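Home Workshop Guidance: Cleaning and Caring for a Desktop Computer
Pernunstead Equipment Care Desk
Reviewed each June

Desktop computers kept in a home office or workshop collect dust faster than most owners expect. The following advice applies to ordinary tower cases with fans and air filters. Owners of liquid-cooled systems should also read the maker's manual, as some steps differ.

Before you begin

Shut the computer down fully, switch off the power supply at the back, and unplug the cord from the wall. Press the power button once and hold it for a few seconds. Disconnect the monitor, keyboard and network cables, and label any that look alike. A strip of masking tape folded over the cable is sufficient.

Move the case to a firm table with good light. Carpeted floors are not recommended. Touch bare metal on the case before reaching inside, and again each time you return to the work.

Tools

A soft paintbrush about one inch wide
Canned air or a small electric blower
Two lint-free cloths
Isopropyl alcohol, 90 percent or higher
A Phillips screwdriver
An egg carton or muffin pan for screws

Household vacuum cleaners should not be used inside the case. The moving air and plastic nozzle can build up a static charge.

Filters and fans

Remove the front, top and bottom filters. Mesh filters may be rinsed under lukewarm water and must dry completely before they go back; overnight is usually enough. Foam filters tear easily and should be tapped clean outdoors.

Hold each fan blade still with a finger while blowing air across it. A fan that is allowed to spin freely under canned air can damage its bearing. Work from the top of the case to the bottom, keeping the can upright, and use short bursts. Finish the blade edges with the brush.

Heat sinks often hold a mat of dust between the fan and the fins. If air alone does not move it, unscrew the fan, lift the mat away with the brush, and replace the fan facing the same direction. Most fans carry a small arrow on the frame.

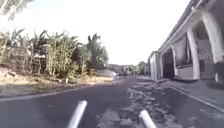 Once the dust has been cleared, inspect the cables. Any cable resting against a fan should be tied back with a hook-and-loop strap. Plastic zip ties are acceptable -- but they must be cut each time a part is changed, and a slip of the cutters can damage a wire.

Closing up

Check that no screws remain in the tray. Refit the panels, reconnect the cables, and start the computer with the case in its usual place. Listen for scraping or clicking. If you hear either, shut down and look again for a loose cable.

Leave at least four inches of clear space behind the case. Cabinets with closed doors trap warm air and are not advised.

How often

Clean filters once a month in homes with pets and every three months elsewhere. The interior needs attention twice a year. A workshop where wood is sanded calls for more -- monthly is reasonable.

Readers may request the printed checklist, Leaflet 109, from the desk. Questions about this page should be addressed to A-yeong Ok, Equipment Care Desk, extension 813.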